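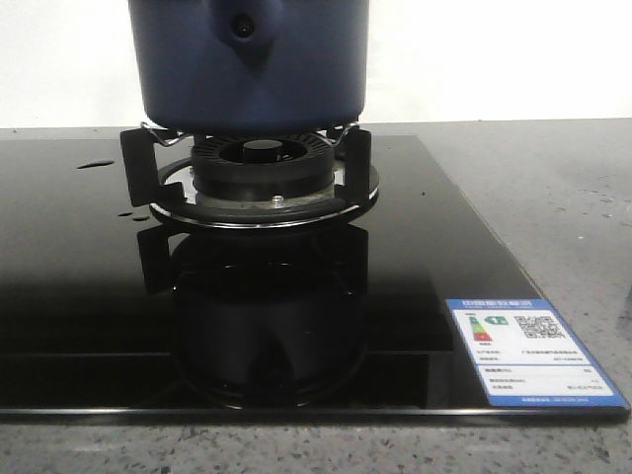 A navy blue pot on the gas burner in the Umside teaching kitchen.

Umside Kitchen Opens Its Doors for One-Pot Suppers in September

8/27/25 - I'm Po-yen Kwan, and I get to run the Umside teaching kitchen, on the ground floor of the old Liao building (put up in 1926, and you can tell from the stairs). We're starting our One-Pot Suppers again in September, and I couldn't be happier to be writing this!

If you came last year, you know how it goes. You turn up hungry, you put on an apron, and you cook one thing in one pot over a gas flame. Then everybody sits down and eats. Last season we had 41 suppers and almost all of them ran late, mostly thanks to second helpings.

The new season has 13 recipes, and I've cooked every one of them at home at least twice. There's a barley and mushroom soup, a chicken and rice dish my aunt used to make, a bean stew that takes its sweet time, and a plum dessert that I'm still fiddling with (less cinnamon, I think). All of them are written for a regular pot on a regular burner, so you can go home and make them the same week.

We spend the first half hour on the stove itself. I know that sounds dull, but I love this part - how low is low, what a simmer sounds like, when to leave the lid alone. Orest Boiko teaches it with me. He cooked in restaurants for years before he joined us, and he can talk about pan supports for longer than you'd think possible.

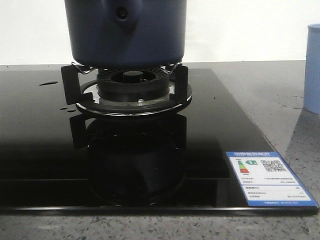

He also does the cleanup lesson, and people ask for that one by name. Black glass shows every drop, so we wipe it down once it has cooled, with a soft damp cloth first and a dry one after. No scrubbing powder, please! The drip tray under the burner gets the same treatment, and Orest likes to go over the rim a second time.

"I want people to stop being scared of the flame," Orest told me when we were planning the season. "Turn it down, stir it, taste it. You've got time."

A seat costs $44, and that covers the ingredients, the supper and a printed copy of the recipe. Plondasari is sending us rice and dried beans again, and Urkidlow is lending the long tables, so we can all eat together this time. Kids over ten are welcome with a grown-up. If you don't eat meat, tell us when you book and we'll set up a separate pot for you.

Booking is open now at the Umside front desk, in person or by phone. Reporters who'd like to come and cook with us should ask for me or Orest. Bring a container for leftovers.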